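Kneath Parts keeps 11 branches supplied from one warehouse
2022-04-27

Dilwyn Watkins started at Kneath on the returns desk, sorting alternators that had come back in the wrong boxes. He now runs distribution for the company, which sells brake, steering and cooling parts to independent repair shops. We spoke at the main warehouse, in an office over the loading dock.

The biggest change in his time there was closing the back stockrooms at the branches. Each one used to hold its own slow-moving parts, and the same water pump might sit on four shelves for years.

"We had money tied up in boxes with dust on them," Watkins says. "A branch manager would order two of something because a customer wanted one. Then the second one stayed."

Slow movers are now held centrally and go out on the night truck. Fast movers such as pads, filters and wiper blades stay at the counter. A branch can still ask for an exception, and Watkins says he approves most of them if there is a fleet account behind the request.

The company switched its stock system in June, from an older package called Skeveo to one named Drorkari. Watkins had wanted another year to prepare. The first week was slow, mainly over part numbers that had been entered with and without a hyphen.

"We found 588 duplicates," he says. "I thought it would be 34 or so, the ones we knew about. Prys went through every one of them."

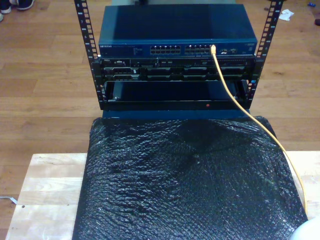

A NETGEAR switch at the top of an open rack.

Prys Yorath manages the counter at the Clanel branch and was loaned to the project. He says the new lookup is better for older trucks, where a mid-year change in the axle could mean two different wheel bearings.

"Before, you called the shop back and asked them to measure," Yorath says. "You still do that on some jobs. But I make fewer of those calls."

Core returns are the part neither man is happy with. A shop pays a deposit on a rebuilt starter or caliper and gets it back when the old unit comes in. At one point the warehouse had 300 cores waiting to be inspected, and credits were going out late.

"That was fair criticism," Watkins says. "If you owe a shop money, they remember it."

Cores are now tagged at the branch when the driver brings them in - before, that was done at the warehouse - and the credit is posted once the tag is scanned. Calipers with broken bleeder screws are still checked by hand.

Watkins is looking next at a second delivery run in the afternoon for the branches farthest out. He has the trucks but is short two drivers.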